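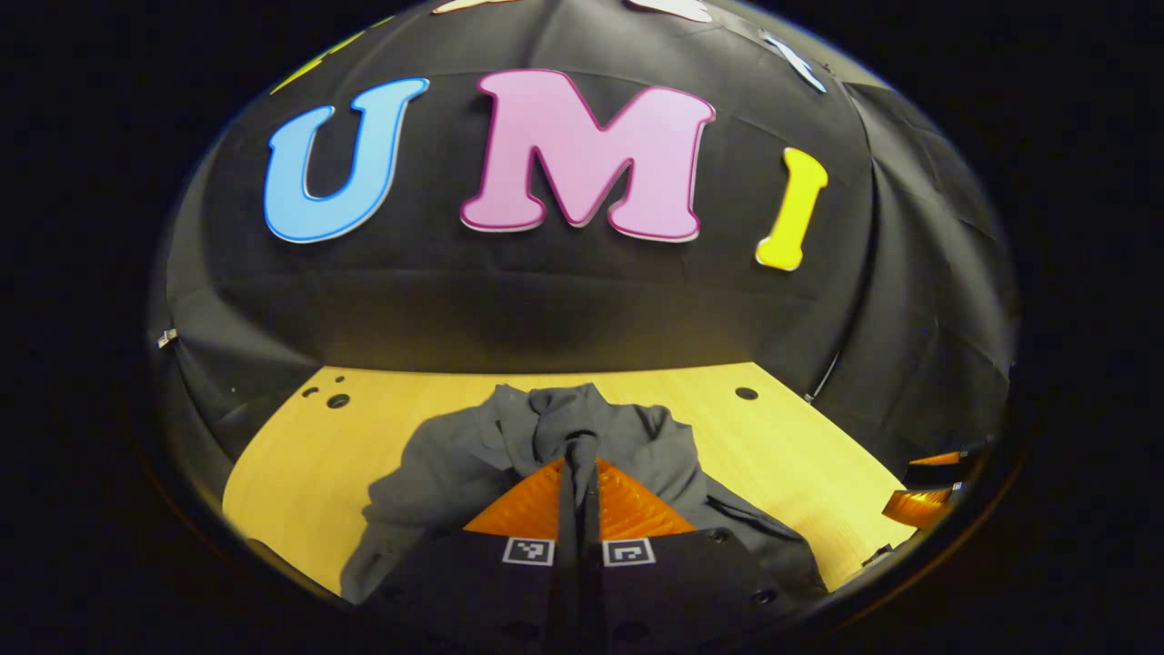
U, M, I in blue, pink and yellow on black. Good colors!

OK, thread on lettering for handmade signs, because I've fallen in hard this year and want company 🧵

1/ Spacing first. I spent October measuring equal gaps with a ruler and every sign came out lumpy. Round and slanted letters need to sit closer than straight ones. Squint at it until the gaps look like the same amount of air.

2/ Outlines do so much work. A darker shade of the same color around the edge, then a thin pale line outside that, and you can read the word from across the street. The old bakery sign on Halász Street does this and I cross over just to look at it.

3/ Yellow on white is a heartbreak. Yellow on black or navy sings.

4/ Draw your letters at full size on cheap paper and tape them to the wall overnight. I redrew the R in DRENDITITZ five times (a whole town name, all those T's and I's, what a gift) and the last one finally stopped looking like it was walking away.

5/ Foam board cuts best with a brand new blade and three light passes. One heavy pass tears the corners. I go through 12 blades on a big sign and regret none of them.

6/ Curves: turn the board, keep your hand still. This changed my life, I'm not kidding.

7/ My next one is NATNESS for a friend's plant stall. Two N's and a triple S, so I'm already sketching S's on every envelope in the house. Show me your favorite S, please, I want to see all of them!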